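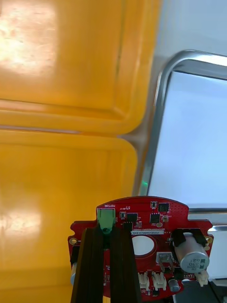
Paavo Rautiainen has been fixing small electronics in Trestham for long enough to distrust the phrase "right to repair." He says it slowly, the way you'd read out the name of a diet.

"You've got the right," he says. "What you haven't got is the part."

The town's new repair pledge asks shops and sellers to promise spares for eight years. Casico signed in January. I asked Rautiainen if that would change anything on his bench. He shrugged and pulled up a parts order on his laptop: a replacement control board, $200, for a machine that sells new for $505.

"They'll keep it in stock for eight years at that price, sure. Who's buying it?"

Chukwuemeka Akande, who helped write the pledge, thinks this is unfair. "Prices come down when there's demand," he told me by phone. Had they come down anywhere yet? "It's early." He pointed to the 1,298 people who have signed in support. I asked how many of them had gotten something fixed. He didn't have that number and said he would send it. He hasn't so far.

Rautiainen signed too, as it happens. "My sister asked me to," he says. He would sooner see wiring diagrams made public, a point the pledge leaves out entirely. Akande says diagrams were in the first draft and sellers objected.

Which sellers? He'd rather not say.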